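About Us

Hi, and welcome to Zusier! I'm so glad you wandered over to this page, because it's the one I keep rewriting and I never feel like it's done.

I started out in Clinstead with a spare room, a secondhand ironing board and a neighbor's cottage that needed the beds changed between guests. I said I'd do it for a couple of weekends. Then her sister asked, then the people across the road with the yellow door, and before long I was carrying sheets up and down the hill in the back of my car with the seats folded flat. That was 8 years ago. We're a proper little linen and turnaround service now (we even have shelves with labels on them), and we look after guest rooms and vacation rentals all over Clinstead and out as far as Bremum.

So what do we do all day? Beds, mostly. We strip them, wash everything, fold everything, and make them up again before check-in at 4 p.m. We also do towels, bath mats, table linens and the odd set of curtains when somebody's dog has been at them. The Bremum workshop is where the washing and folding happens. It used to be the old Athanasiadis bakery, and we kept the name painted over the door because I couldn't bear to scrub it off. People still come in asking for rolls!

I have opinions about bedding and you may as well hear them now. I like color. Plain white is fine, and we keep plenty of it, but a rental bedroom ought to feel like somebody picked things out for it, so we also lend plaids, stripes, checks and a few florals I found at estate sales and got carried away with. We have 300 towels in rotation and 200 bedspreads and blankets, and I could probably tell you which house every one of them went to last. Mixing patterns is allowed. I'd go further and say it's encouraged, as long as you let one of them be the big one.
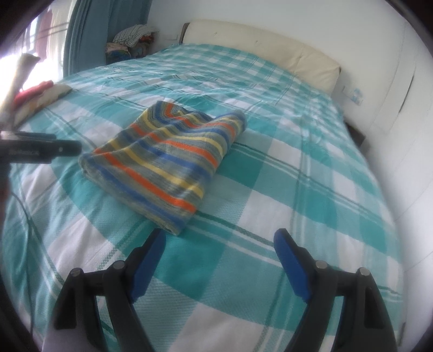 Striped towel on a teal-and-white plaid bedspread.

The towel goes on the bed, by the way, never on a chair. Guests look at the bed first, and they shouldn't have to go hunting through closets with wet hair.

If you have a place that needs looking after, come by the workshop or send us a note through the contact page. We need 2 days' notice for a regular changeover and a bit more in July, when every bed in Clinstead seems to be full. Bring your own linens or borrow ours, we're happy either way. And if you're only here for the rolls, there's a very good bakery around the corner.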